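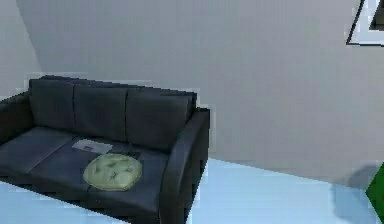

A dark gray sofa against a pale wall.

I read thrillers slowly, and for many years I was ashamed of it. The form seems to ask for speed. The covers say that you will finish it in one night, and reviewers repeat this as the highest praise. I think it is a poor praise.

Last January I read The Todport Ledger, a spy novel of 400 pages, in the small Gastirik edition. They printed only 1,000 copies, and I am afraid it was enough. For the first 80 pages almost nothing happens. A clerk named Didden goes to his office, copies figures, eats his soup. A friend of mine gave up there and told me the writer had forgotten his plot.

But the fear is already in the soup. Didden begins to count how often the waiter looks at him, and the reader begins to count too. When the man Tedesco comes at last with his question, we have been guilty for a long time, together with Didden, without knowing of what. A faster book could not do this to us. It would give us a chase, and in a chase there is no time to be ashamed.

I do not say that every thriller must be slow. Some chases are beautiful – I have read one on a frozen canal three times. I only ask that we stop measuring these books with a clock. We permit the so-called serious novel to wait, and we even call it depth. The spy novel must wait sometimes also, and its readers are patient enough for it, if the publishers would trust them.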